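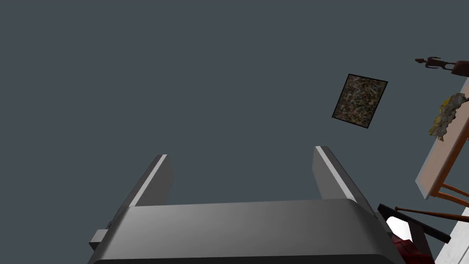
Wrist camera view in the sim: fingers open, mostly wall

Kelto Robotics Club forum > Student projects

mvsalazar
16/08/2026
Start pose for our easel task. The policy stalls in 36 episodes out of 1,761. The gripper is centred on bare wall and the easel only shows at the right edge. I suspect the start pose. Plan is to yaw the wrist towards the easel and retrain.

b_voros
I wouldn't retrain yet. Two per cent is small. Check whether the 36 share a seed range first.

mvsalazar
They don't. I sorted them last night.

nahuel_o
Disagree with Barnabás. Left half of the view is plain blue-grey, so the encoder gets nothing from it. Yaw first, then look at seeds.

b_voros
It gets the fingers. Wall colour is constant in every run, including the ones that work — that can't be the cause by itself.

rvandusen
Has anyone logged the joint limits? Vasby had stalls like this in October and joint 4 was saturating.

mvsalazar
Not logged. Will add it and rerun the 36 with the old pose.

nahuel_o
Fine, but run the yawed pose alongside.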